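Search this site
Enter keyword

Jorari beat Barnatano after shoot-out to reach the final

Jorari are in the final of the Zaltico Cup for the first time. They won 4-2 on penalties against Barnatano on 8th February, after a semi-final which finished 2-2 and which had more good football in it than many people expected from two sides with such tired legs.

The match was played at the Babalola Ground before 2,000 spectators, the highest number the ground may hold while its east stand is being repaired. Most of them had come to support Barnatano, who have won the cup twice and who started as if they wanted to finish the work before half-time.

They scored after 15 minutes. A long throw from the left was not cleared, the ball fell near the penalty spot and the Barnatano captain hit it low into the corner. Jorari had trouble to keep the ball in this period and their goalkeeper made a very good save with his feet to stop a second goal.

The equaliser came a little against the run of play. Jorari won a free kick 25 metres from goal, the wall turned, and the ball went in off the post. After this the visitors were much calmer. Their two central midfielders began to play closer together, and Barnatano could no longer pass through the middle so easily.

In the second half Jorari went in front with a header from a corner, and for a long time it seemed that this would be enough. Barnatano changed both of their wide players and sent a defender forward. Deep into added time the defender reached a high cross before everybody else and headed it back across goal for 2-2. The Jorari players protested that there had been a push, but the referee did not change his decision.

Extra time brought few chances. Barnatano hit the crossbar once, and Jorari had a goal disallowed for offside, correctly as it looked from the press seats.

In the shoot-out the first two kicks of each team were scored. Barnatano's third was saved, low to the right, and their fourth went over the bar. Jorari scored their third and fourth with no hurry at all, and the substitutes ran on to the pitch from the far side.

The Jorari coach said afterwards that his team had practised penalties after every training session since the quarter-final, and that he had still not been able to watch the last one. The Barnatano coach did not wish to speak about the referee. He said only that his players had given everything and that the league must now be their priority.

The final will be played in May, also at the Babalola Ground. The opponent will be known after the second semi-final. Ticket prices have not been announced yet.

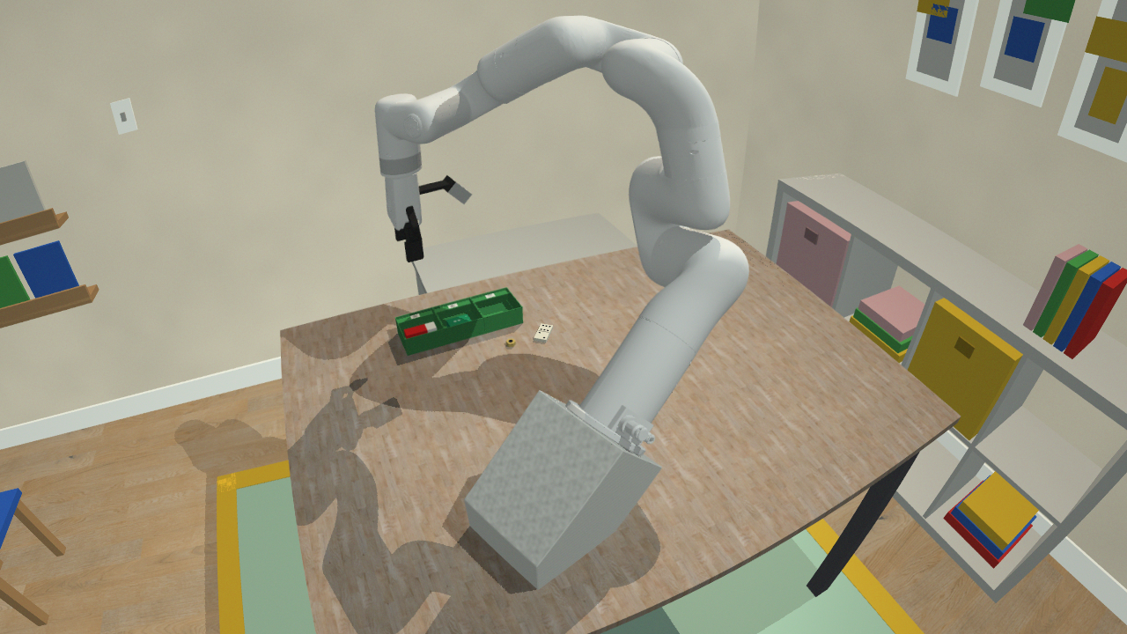
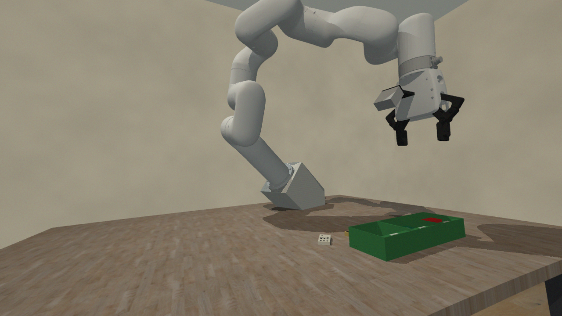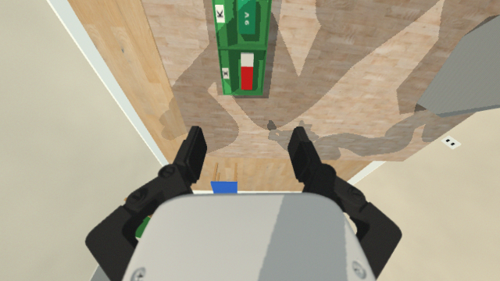 Computer renderings. In the last one, a green divided tray on a wooden table.

15 shares | 2 comments

Contact the sports desk | Copyright, all rights reserved | Back to top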